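Home Projects Reports Students Contact

Moisture and Storage of Split Firewood
Loan Trịnh and Junhao Fu, Barnham

In this project we studied how the stacking method changes the drying of split wood before it is sold to homes. The wood was ash and birch from the Grestinar yard. We made two stacks, one on pallets with a roof and one directly on the gravel, and measured 32 pieces from each stack every week until May.

The covered stack reached 18 percent moisture first. The stack on gravel stayed more humid in the bottom rows, and we also found mold on the bark there. We took 619 readings in total. A few were removed when the pins of the meter did not go deep enough.

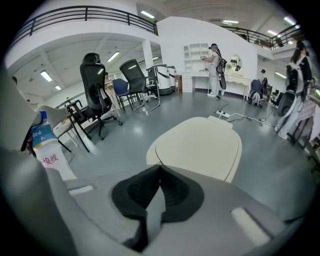 Our second question was the floor of the storage place. Gravel lets the rain go down, but the lowest wood still takes water from the soil. A hard and smooth floor, like the glossy blue-gray one in this large hall, is easy to sweep, and bark and chips do not mix with stones. We think a seller with enough money should choose a hard floor and still use pallets.

Next year we want to repeat the test with oak.

Shares 18 Comments 2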